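Keeping the table plain: a quick talk with Abimbola Afolabi

Got Abimbola Afolabi on the phone between deliveries. She sets tables for a living, mostly dinners in Catmont, the odd window display for the Olaniyan shop. Big jobs too. The one in December had 200 places and she still sounds tired from it.

So why keep pumpkins out past fall? "I like the shape," she says. "A squat one with deep ribs does more for a table than flowers. You can see over it and you can talk over it." Orange and white stripes are her pick. Solid orange reads as Halloween, she says, and then you're stuck.

Color is where people get in trouble. "They buy the set. Everything matches and you stop looking at it." Her own rule, if its a rule: one pale plate, one mug in something cooler, and let the pumpkins be loud. Lavender next to teal she came to by accident, unpacking a box for a brunch on Mindano Street. Kept it.

White tables? Big fan. Cloths, less so. "A cloth moves. Kids pull it." A shiny top throws the light back at you though, so she turns the lamp before she touches anything else on the table. Then plate down first, near the middle. Pumpkins go either side, and she shifts them a few times. "I pick one up, put it back, pick it up again. My sister can't watch me do it."

Mug handles face in. She was firm about that, twice.

Storage is the boring part and she knows it. Plates on edge, paper between. Mugs never stacked. Pumpkins in a bin with a towel on the bottom, stripes or no stripes. She lost a whole shelf of plates in the move to the Istamach building and dosen't want to talk about it.

Anything she'd tell a beginner? Long pause, a truck backing up somewhere. "Take something off. Then eat there, see if your elbow hits it."

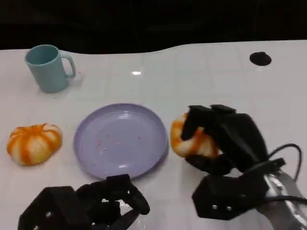

Words: Home & Table desk | 2022-02-01

Lavender plate between two striped pumpkins, teal mug toward the back. Afolabi is taking spring bookings now, small dinners first. Ask at the Olaniyan counter.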